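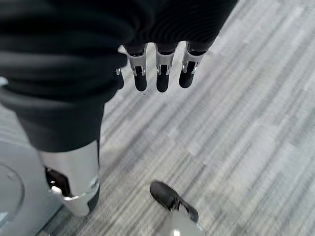

Home | Projects | Funding | Contact

Filed under: Grant reports, Stidville Hall

Progress report to the Oratgate Fund, July

The grey carpet is down in the front room and the floor is back in use. Siver supplied and laid it for $2,121, and the old flooring was taken away as part of the price. The job ran two days over because the subfloor needed levelling near the side door — we had not allowed for that in the first schedule.

Underlay and levelling came to $1,597, paid from the same line. After both invoices, $142 is left, and we would like to put it towards edge trim for the doorway.

Still to do: the trim, a second coat of paint on the skirting, and the storeroom, where the old lino stays until the next stage. Furtună has quoted for the storeroom and the quote is attached. We need your approval before we book them. The room is open from 9 am on Tuesday if you want to inspect the work.

Previous | Next | Back to all reports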